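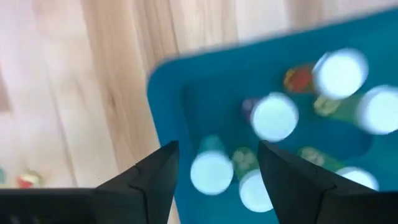 Amnuay Thongdee
Equipment Coordinator, Olleck Public Assembly Supplies

Moser Marshal Kit for peaceful marches and public meetings

Availability: in stock
Sold as: one complete kit
Hire: possible, please see the end of this page

The Moser Marshal Kit is made for groups who organise a march, a vigil or an open-air meeting and who must guide many people along a public road. We prepared it first for the residents of Lorncombe, when they walked against the closing of their district court. After that walk we changed several items, and the kit on this page is the newer version.

One kit is enough for a team of 370 marshals and helpers. If your team is bigger, please order a second kit and do not divide the first one too thinly along the route.

What is in the kit
370 armbands with hook fastening, yellow, with the word MARSHAL in black
1,000 printed cards with space for the route, the meeting point and a legal help number
3 hand megaphones with shoulder strap
3 route boards, folding, with wipe-clean surface
Carrying bag with two handles

The cards are blank in the places where you write your own details. Please use a ballpoint pen, as the ink of a felt pen spreads on this paper. If you send us your text before ordering, we can print it for you in English and in one other language. The printing of a second language is included in the price, but we do not make the translation.

The megaphones are the Jundine model with a siren button. Many groups asked us to take the siren away, because a marshal can press it by mistake and frighten people. It is now under a small cover which must be lifted first. Batteries are not included.

Care and storage
Armbands can be washed by hand in cool water. Dry them flat and keep the fastening closed, otherwise it catches on the other bands. Take the batteries out of the megaphones before long storage. The route boards should not stay in direct sun for the whole summer, the white surface becomes yellow.

Before you order
The kit does not replace permission from your local authority. Rules about amplified sound are different from one town to the next, so please ask early. We cannot take back cards which are already printed with your text. All other items may be returned unused.

Hire
The megaphones and route boards can be hired without the rest of the kit. For hire in December, please write to us in good time, as we have few sets and the office is closed for part of the month.

Page updated 17 Oct 2026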